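Londby Toy Library Reopens With Over 259 Freshly Sorted Toys

LONDBY, January 19, 2026 – The Londby toy library is open again after two weeks of sorting, scrubbing and matching lost pieces with the sets they came from, and the shelves have never looked better!

Families were lined up along the sidewalk when the doors opened this morning, a few of the kids still in snow boots and pajama tops. Inside they found over 259 toys ready to borrow, from stacking cups and shape sorters to train sets, dress-up hats and a marble run that takes up most of a table.

"I had forgotten how many good things we owned," said Takumi Kobori, who runs the library. "Half of them were at the bottom of something else. We'd open a box marked Puzzles and find a tea set and one roller skate."

Everything used to be kept in 18 mixed tubs, which made for happy digging but slow borrowing. Now the toys are grouped by what a child does with them: building, pretending, rolling, threading, making noise. Puzzles and board games have a wall to themselves, and each one was put together or laid out before it went back on the shelf. Two were missing pieces and have been set aside for craft days.

The baby section has moved closer to the front window, with a soft rug and room to park a stroller (parents have been asking for that one). Bigger ride-on toys are by the back door and can be tried out in the hallway before they go home.

Sandro Marchetti came in with his twin daughters and left with a wooden farm, a xylophone and a bag of hand puppets. "They picked the xylophone," he said. "I picked the puppets. We'll see who wins."

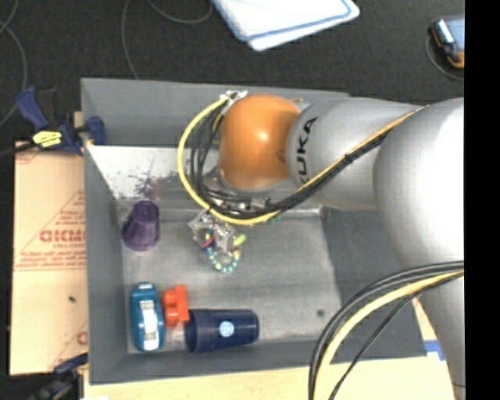
Small toys got the most attention, and they are the part of the collection Kobori is most excited to show off. Beads, rattles, rings and little figures used to slip to the bottom of the tubs and stay there for months, and plenty of families never knew the library had them. A beaded ring with teal and white in it, plus a lime-green piece on one side, is just the kind of cheerful thing that's easy to overlook in a big gray bin and hard to put down once you find it. The small pieces now go out in clear zip bags with a picture card, so borrowers can check that everything is there before they bring it back.

Borrowing works the way it always has. Members can take two toys per child for two weeks, and renewals can be made at the desk or by phone. New families can sign up on the spot with proof of a local address.

The library is also taking donations again. Clean toys in working order are welcome during open hours, with building sets and musical toys at the top of the wish list. Stuffed animals can't be accepted right now, as that shelf is already full to bursting.

A toy swap and repair afternoon is planned for April, with details to be posted on the front door.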